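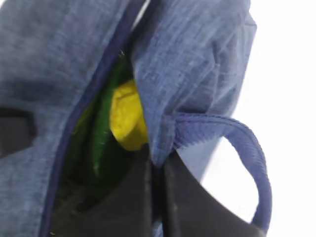 Speaker Notes: Planning Under Occlusion with Soft Containers
Murnisar Manipulation Software Group
Session length: 19 minutes, questions to follow

Opening

Good afternoon, and thank you to the organizers. I am speaking on behalf of the software group at Murnisar. Our subject is the planning stack we call Wilus, and in particular the part of it that decides what to do when a container has no fixed shape.

Pause for title slide.

Much of the published work on picking assumes a rigid bin. The walls stay where the model puts them. A fabric bag offers no such assurance. The opening moves when the arm moves, and the fingers themselves hide a good part of the view at the moment the planner most needs it.

Slide 2: What the planner receives

The wrist view is the primary input. Please stress that we do not attempt to reconstruct the full bag. An earlier version did, and the mesh was out of date before the arm had finished its approach. The current version keeps three labels only: fabric, contents, and unknown. Deep shadow inside the bag is assigned to unknown and remains there until a later view changes it.

The gripper is masked using the joint readings and a calibrated outline of each finger. Members of the audience from the Drurstead site will recall that the first mask was too narrow. Dark finger edges were read as contents, and the planner tried to pick up its own hand. Allow a moment here.

Slide 3: Handling blur

Frames taken during motion are often soft. We score each frame for sharpness before it reaches the segmentation step. A low score does not remove the frame. It lowers the weight given to edges and leaves the weight given to color unchanged. A yellow item against a green one can still be separated in a poor frame, while the rim of a blue bag against a blue strap frequently cannot.

Straps deserve a separate remark. A loop has background showing through it, and the opening detector used to propose that region as a second way into the bag. We now require that a candidate opening be darker than the fabric around it. This rule is crude and we expect to replace it.

Slide 4: Control near the opening

Once the fingertips are inside the estimated rim, the controller changes from position tracking to a compliant mode. Speed is limited and the planner is called again every 7 control cycles. If the contact estimate rises without a matching change in the view, the arm backs out along its entry path. It does not search sideways, as sideways motion tends to drag the bag.

Slide 5: Evaluation

The test set holds 715 recorded attempts, all replayed through the same version of the planner. Replay tells us whether a decision would have changed. It cannot tell us how the fabric would have responded, and this limit should be stated plainly before any chart is shown.

If asked about the labeling tool: it is called Tiêu, it is internal, and a release is planned for March. Do not commit to a license.

Closing

The open problem is memory. An item seen once and then covered by a flap is currently forgotten after two replans. We would welcome discussion with any group that has kept object estimates alive for longer inside a moving container.

Leave the contact slide up during questions.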